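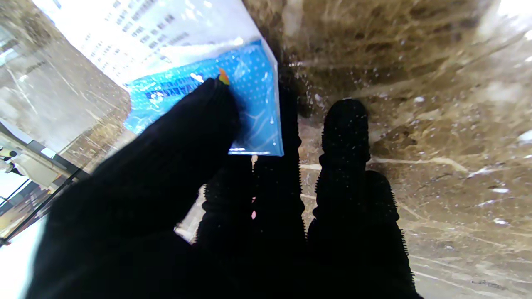
Opening – where I'm coming from

Hi everybody, thanks for staying past lunch. I'm Malou Kjærgaard, and I've been mending and hemming other people's clothes in Todley for long enough that my thumbs complain about it. I'm going to talk about mending wool sweaters, mostly elbows, and I'd love it if you interrupted me.

(Ask who's wearing something mended. Wait for hands. Don't rush this part!)

My first real repair was a gray cardigan that belonged to Ottilie Mösli, my landlady back then. I darned it so tight the elbow puckered up like a raisin. She wore it anyway, all winter, and every time she reached for the sugar I wanted to crawl under the table.

Tension, or the raisin problem

So that's where I want to start. Most beginners pull. I did, and I still do when I'm tired. When you weave your yarn across the hole, leave a tiny loop at the end of each row, like the little bend in a paper clip. The wool will shrink some in the wash and those loops give it somewhere to go.

(Pass around the two swatches, the tight one first. Get them back before the break – I lost a set in October.)

Start your stitches well outside the hole, in fabric that still feels thick between your fingers. The hole is always bigger than it looks. Hold it up to a window and you'll see the thin patch going out an inch or so past the edge, and if you anchor your yarn in that, you'll be back at it by spring.

Matching yarn

People worry about color way too much. I worry about thickness. A yarn that's too fat makes a hard lump you'll feel every time you lean on a desk, and a skinny one wears through. Go a touch thinner than the sweater if you can't match it, and use two strands if you need to.

Keep the leftover yarn when you buy a sweater that comes with some! Mine is all in one cookie tin, unlabeled, and I'm not proud of it.

(If there's time: the story about the mustard yellow and Gebhard's ski sweater. Skip it if Gebhard is in the room.)

What to charge

This came up a lot when I spoke at Lehner. I ask 40 dollars for a pair of elbows, and I turn down anything with moths until it's been through the freezer. My first year I made 1,175 dollars from mending, total, and I was thrilled – I'd been doing it for free for my cousins for ages.

Three things to try at the tables

1. Darn over a wooden egg, then try it over your fist, and feel how different the tension is.
2. Do one patch in a color you'd never pick.
3. Unpick a bad row. Yes, on purpose.

Questions, then coffee. Rahel has the needles, and please give them back to her with the points facing down.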